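Review: Okmont hand gripper, after one season in our staff kitchen

I work for Kodikara, a small catering company, and since June we use the Okmont hand gripper two afternoons a week. The idea is that the person holds the tool and does normal kitchen jobs with it, and later the sorting arm on our dish line learns from these recordings. I am writing from the side of the person who holds it.

First the good points. The handle is comfortable and the two fingers close evenly. The blue rubber pads are the best part of the tool. They hold a smooth rim well and I have not seen a mark on any dish. We tried the Fleltard before, which had harder pads, and with it I dropped two cups on the first Tuesday.

Bowls are the job I do most. You put one finger inside the rim and one outside, close slowly, and lift with the wrist straight. After 10 or 15 bowls the hand understands it.
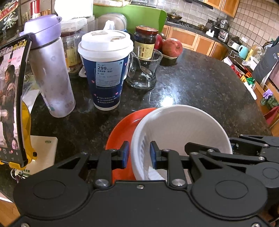
Clamping a ribbed white bowl by the rim, with an orange plate under it.

Now the weak points. The body is wide, and on a counter full of jars and bottles I must move things aside before I start. It is also heavier than I expected from the catalog. The shop says 440 grams, but after one hour my forearm says something else. Deepika Marar, who has smaller hands than me, cannot reach the release without changing her grip. A second handle size would help a lot.

What did it change at work? My shift has the same hours, but less of it is at the sink. We made 1232 recordings until now and each one has to be checked, so I learned to use the checking software too. I like this part. Some colleagues worry that the arm will take the dish job completely. Our manager, Nilmini Sikder, promised that the hours stay until the end of the contract, and she put it in writing - I think every company should do this before the first recording, not after.

I would buy it again for plates and bowls. For cutlery I still use my fingers. Spare pads come only in packs of four, and delivery took ten days.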